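Call for Participants: Household Cooking and Food Storage Study
Posted 2021-10-08

The Kershaw Institute for Home Food Research invites residents of Pekmont and Clidell to take part in a study of how people prepare, store and discard food at home. Enrollment is open until all places are filled. The study period begins in November and lasts 5 weeks.

The institute is seeking 200 households of any size, including people who live alone. One adult in each household will serve as the main participant and will be responsible for keeping the records. Participants must be 18 or older, prepare a meal at home at least four times a week, and be able to read and write in English or Spanish. Households that took part in the Osus pilot study last spring are not eligible.

Participants will keep a short daily diary of meals prepared, leftovers kept and food thrown away. Entries may be made on paper or online. Each household will also complete a questionnaire at the start and end of the study, covering shopping habits, refrigerator use, and the cleaning and care of knives, cutting boards and cookware.

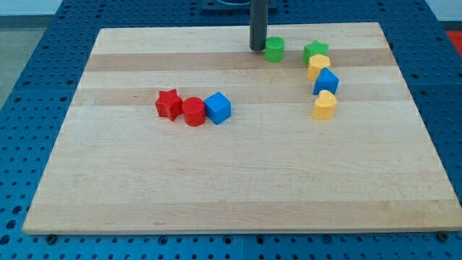 A smaller group will be asked to take part in a 45-minute telephone interview after the diaries have been returned. The interview is optional, and declining it does not affect payment for the rest of the study.

Households that complete the diary and both questionnaires will receive $178. Payment is made by check or prepaid card within 30 days of the final questionnaire. Participants may withdraw at any time without giving a reason - those who leave early will be paid for each full week completed.

Names and addresses are stored separately from study records and will not appear in any report. Diaries are kept for three years and then destroyed.

To apply, complete the screening form on the institute's website or request a paper copy at the Clidell Public Library information desk. Applicants will be notified by mail or email whether a place is available. Questions about eligibility may be sent to the study office through the contact page. Please include a daytime telephone number.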